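家务与车间杂务自动化讨论会 会议纪要

时间:2025年9月29日 下午
地点:Liltholm 二楼会议室
参会:运营组、设备组、仓储组、Jemine 项目组
议题:机械臂目前能否承担家务及车间零活

一、上次事项回顾
仓储组提交了零活清单,包括叠毛巾、分拣螺丝、收工具、开关储物柜挂锁等。运营组认为清单偏长,同意先留两类:布料整理和小件操作。清单其余部分转入一月份的会议再议。

二、布料整理
Jemine 项目组汇报,叠毛巾共试600次,完成948条记录的整理工作(含人工示范)。平整的毛巾问题不大,揉成团的仍需人先抖开。仓储组提出,现场送来的抹布没有一块是平的,这一项暂不能排进班次。设备组同意。

三、小件操作
讨论时间最长。挂锁和钥匙体积小,双臂要互相配合,一只固定锁体,一只对准锁孔。运营组问能否先用大号锁代替,设备组不赞成,理由是库房用的就是小锁,换了没有参考价值。会上定下先试100次,逐次登记,失败的也要写明停在哪一步。

四、费用与场地
Hester 线的改造报价尚未收到。Ghiță 仓库愿意提供一个工位,条件是不占用早班时间。运营组估计布线和防护需要2天以上,具体等现场看过再定。

五、附:小件操作工位
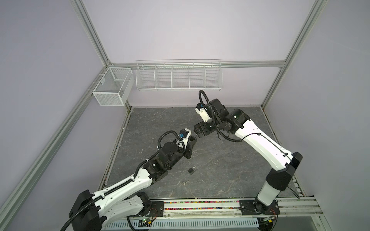
设备组 记录员
本纪要整理人

工位用铝型材搭框,两台机械臂装在前侧横梁上,挂锁和钥匙直接放在台垫上。后侧挂的网篮目前是空的,仓储组建议以后用来分放不同规格的锁。钥匙颜色与台垫纹路接近,不易看清,设备组提议换成浅色垫再比较一次,会上未定。

六、结论与待办
1. 两类零活都不进入正式排班,继续试验。
2. 设备组拟定小件操作登记表,发各组确认。
3. 运营组联系 Ghiță 仓库,约看场地。
4. 仓储组提供库房在用的挂锁样品,连同备用钥匙一并送来。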